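Skip to content
Hullside Community Hall
Home | Calendar | Renting the Hall | FAQ | Contact

Renting the Hall: Frequently Asked Questions

Last updated March 3, 2024

Who can rent the hall?
Any adult who lives or works in Brurton, Robles or Plerndale. Groups from farther away can apply too, but local bookings get first choice of dates until the end of the month before.

How do I book?
Fill out the request form on the Contact page or pick up a paper copy at the front desk. A date is held for five days after we receive the form. If we don't have your deposit by then, the date goes back on the calendar.

How much is the deposit?
$515 for the main hall, any day of the week. The small meeting room has no deposit if you are out by 6 p.m. We return deposits by check, mailed to the address on your form. Please make sure the address is right, including the apartment number.

Can I see the hall before I book?
Yes. Mayuree Ongart handles bookings and shows the building by appointment. Walk-in visits are fine if nothing is going on, but check the calendar first.

What time can I get in to set up?
Your rental period includes setup and cleanup. If you book from noon to 6, the door code works from noon to 6. Extra hours can be added in advance if the hall is free. Caterers and bands need to arrive during your hours as well, so tell them the right time.

How big is the main hall?
The floor is almost 1631 square feet, not counting the stage. The occupancy limit is posted by the front doors and depends on whether you use tables. We can send you both layouts.

Are tables and chairs included?
Yes, for indoor use. They can't go out on the grass. Wipe the tables before you stack them, and put the chairs back on the carts with the seats facing the same way or the last row won't fit in the closet.

Is there a refrigerator?
Yes, and it is included in every rental. Label anything you bring with your group's name and the date of your event. Take everything home with you, including drinks and condiments. Food left behind is thrown out the next morning.

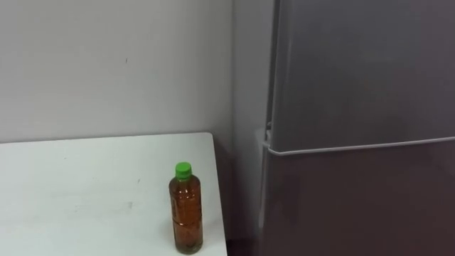 Can I serve alcohol?
Beer and wine are allowed at private events with a signed alcohol form and proof of event insurance. Liquor is not. If you plan to sell drinks or charge admission, you also need a permit, and we need a copy of it before the event. Serving stops an hour before your rental ends.

Can I cook there?
You can warm food and make coffee. Deep frying is not allowed indoors or on the porch. Outdoor grills must be at least ten feet from the building, and ashes have to go with you.

What about decorations?
Use painter's tape or the hooks along the picture rail. No nails, staples, glitter or confetti. Candles are fine if they are in glass and not on the stage. Balloons need to be weighted. A loose one in the ceiling fans means a service call, which comes out of your deposit.

Is there a sound system?
There are two microphones and a speaker you can plug a phone or laptop into. Ask for them on the form. Music has to be off by 10 p.m., and the side doors stay closed while it's playing.

Where do guests park?
In the lot behind the building and on the north side of the street. The church lot next door is not ours. Cars left there on weekends do get towed.

What do we have to clean?
Sweep the floor, mop up spills, empty the trash into the dumpster and check the restrooms. Brooms, mops and bags are in the closet across from the stage. If you would prefer not to do it, cleaning can be added to your rental when you book.

What happens if I cancel?
Cancel 30 days or more before your date and you get the full deposit back. After that we keep half, unless another group takes the date. You can move a booking once at no charge.

Do nonprofits get a lower rate?
Yes, on weekdays. Send a copy of your tax-exempt letter with the form. School groups don't need the letter.

Will rates go up this year?
New hourly rates start in April. Bookings with a paid deposit before then keep the old rate, even if the event is later in the year.

Do I need insurance if I'm not serving alcohol?
Only for events open to the public. The coverage amount is listed on the rental agreement. Most homeowner's policies can add a single day, so call your agent first.

I left something at the hall. How do I get it back?
Call the front desk. Lost items are kept for two weeks in the office.

Contact | Rental Agreement (PDF) | Alcohol Form (PDF) | Floor Plans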